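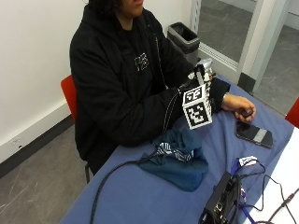

Ticket subject: Puda crash alert keeps going off when I haven't crashed

Hello, me again. I've got the Puda crash alert unit fitted to my motorbike, a Drirnow, and for a few weeks now it's been telling my family I've come off when I'm sitting at a red light eating a mint. It's the model with the little box under the seat and the SOS button up on the bars. Your chat person asked if something could be catching the button, and asked what I wear. Well, a black hoodie most days, with the string dangling down the front like the one in the photo, and the bike jacket over the top. So yes, I did wonder if the string was getting out and hooking round the button when I leaned forward. I tucked it in for a week. Still got two alerts, so I don't think it's that.

What happens: I'm riding along, the box beeps, and then I have thirty seconds to cancel. With a helmet on and the traffic going past I don't always hear it. Then my sister gets the text, then my mum, then they both ring me, and I can't answer because I'm riding, which of course makes it look even worse.

App version is 148. The box says its own software is 76. Account is in my name and the bike is the only one on it.

Update, Tuesday evening

You asked me to write down where and when, so I have. First one was on the ring road at Plidville, by the roundabout with the bad surface. Second was the same roundabout, going the other way. Third was at the level crossing. Fourth was on my own drive, engine off, when I dropped the seat back down a bit hard (my fault, that one, but still – I wasn't even on it!).

So it does look like bumps. But I've had this box since the spring and gone over that roundabout nearly every working day without a peep. The only thing that's changed is the service. The bike went in to Ljungberg in August for tyres and a chain, and they had the seat off.

Things I've tried so far:
Turned the sensitivity down from High to Medium in the app. It went back to High on its own the next morning.
Signed out and back in.
Took the app off the phone and put it on again.
Unplugged the box for ten minutes, as per your email. It beeped at me quite crossly when I plugged it back in, and the light went green.
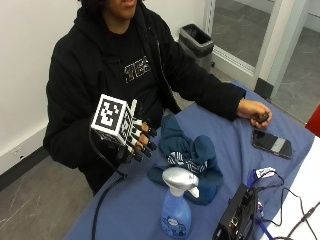

After the unplugging I had three quiet days and was about to come on here and say thank you very much. Then on the way home it went off at the level crossing again, and this time the operator rang through before I'd found anywhere to stop. She was lovely about it. I said I was fine, just embarrassed, and she said better that than the other thing. She also told me the unit had reported an impact and a lean of more than sixty degrees. I have never leaned that bike sixty degrees in my life. I'm a very upright sort of rider.

That got me thinking about how the box is sitting.

Update, the next morning

Right, I've had the seat off myself. The box should be flat on the tray with the arrow facing forwards, going by your fitting sheet. Mine is on its side, held with one cable tie, and the sticky pad is gone. There's a clean square on the tray where it used to be stuck. I can wiggle it with one finger. I'm guessing it was moved out of the way for something and never went back properly. I'm not after getting anyone at Ljungberg into trouble, they've always been good to me, but I'd say we've found it.

Questions for you before I stick it back down:

Does it need setting to level again after it's been moved? I can see a Calibrate button in the app but it's greyed out.
Will ordinary double-sided tape do, or does it have to be your pad?
Is the sensitivity flipping back to High part of the same fault or a separate one? 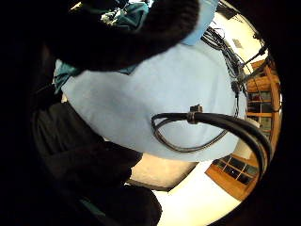
The other thing I noticed while I was in there is that the plug wasn't fully home. It pushed in with a click. So it may have been losing power now and then as well, and if it restarts while I'm moving, perhaps it thinks it's been knocked about? You'll know better than me.

Update, Friday teatime

Thanks for the quick reply. For anyone else reading this with the same trouble, the Calibrate button only wakes up if the bike is on level ground, ignition on, and the phone is within a couple of steps of it. Mine's a sloping drive, so I had to wheel the bike out to the road and do it there. The app went round and round, then said Done. I used the new pad you posted and two cable ties, and I've put the box the right way up with the arrow forwards.

You also said the sensitivity setting was a known fault in 148 and to move up to 167. I've done that, and it has stayed on Medium for two mornings running.

I've been over the roundabout four times since, and the level crossing once. No beeps. I'd like to keep the ticket open till I've done 700 miles on it, if that's all right with you, as I've got a longer trip coming up and my mum says she can't take another text. I'll post again when I'm back.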